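Progress report to the Lappalainen Fund
Project: Welfare and Study Support for Players, Rumine Women's Rugby Club
Prepared by: Emanuel Dobre, project coordinator
Date: 13 January 2024

Dear Ms. Valtonen,

I send you the report for the first half of the season. The budget table goes to your office separately, so I write mostly about the work and the people. Where something is late, I have said so.

Staff

Elli Vainio started as player welfare officer in July. Before this she worked for many years in a youth center in Suditz, and two of our players knew her already from there. She is at the club on training evenings and she travels with the team to away matches when the bus has a place for her. The players can also call her during the day, and many of them do this in the lunch break from work.

In the first weeks she only met people. She spoke with each of the 30 players in the squad, one by one, and made a short personal plan with those who wished to have it. 17 players have such a plan today. The others know that they can ask later. We had promised in the application that every player would have a plan by Christmas, and we did not reach this. Elli's opinion is that a plan made under pressure stays in the drawer, and I agree with her.

Sirkka Oksanen continues as head coach. She changed the training times so that the players with evening shifts can come to the early group. This was not part of the project, but it has helped it very much.

Work and study

Most of our players are not paid for rugby. They are nurses, shop workers, students, and one is a bus driver. The question we hear most often is how to keep a job or a study place when the team travels on Friday afternoon. Elli has written letters to employers for six players. Four employers answered yes to more flexible hours, one said no, and from one we still wait for an answer.

Rafia Dhanial, our scrum-half, went back to her laboratory technician course in the fall after two years away. The grant paid her exam fees and her books. She wrote to us: "I thought I must choose, the course or the team. Now I am tired every Thursday, but I have both." She has allowed us to use her words in this report.

The study evenings take place in the small meeting room over the changing rooms. In the beginning three or four players came, and before the exam period the room was full. We bought two desk lamps and a second heater from the small purchases line. 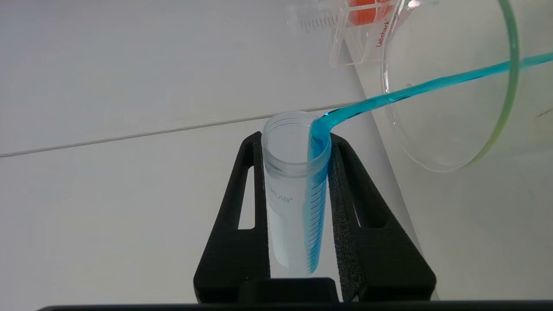 Injury and recovery

The agreement with the Cendach clinic began later than planned, as the first contract had a mistake in it and both sides had to sign again. It works well now. An injured player receives an appointment in the same week, and the project pays 70 percent of the cost. The player pays the rest, or the club does if she cannot.

We also learned something here. A player with a long injury stops coming to the field, and after some time she stops answering messages. Elli now invites injured players to help at matches, with the video or with the junior teams. Two of them have started a referee course.

Problems and changes

The family room for match days is not ready. The town must approve the new door, and we have asked twice. I ask for your permission to move this part to the second half of the season, with the same budget.

The anonymous survey was answered by too few players to be useful. Several said that it was too long. Sirkka has offered to give time for a shorter one at the end of a training session, without coaches in the room.

Plans until the end of the season

Elli will meet all players again before the last home match. We will hold one evening about money and taxes and one about sleep and shift work. We would also like to invite the welfare officer from the Suditz club, to compare how they work with new players from abroad.

You are welcome to visit us on any training evening. Please write to me a few days before, so that Elli can be present too.

With kind regards,
Emanuel Dobre
Rumine Women's Rugby Club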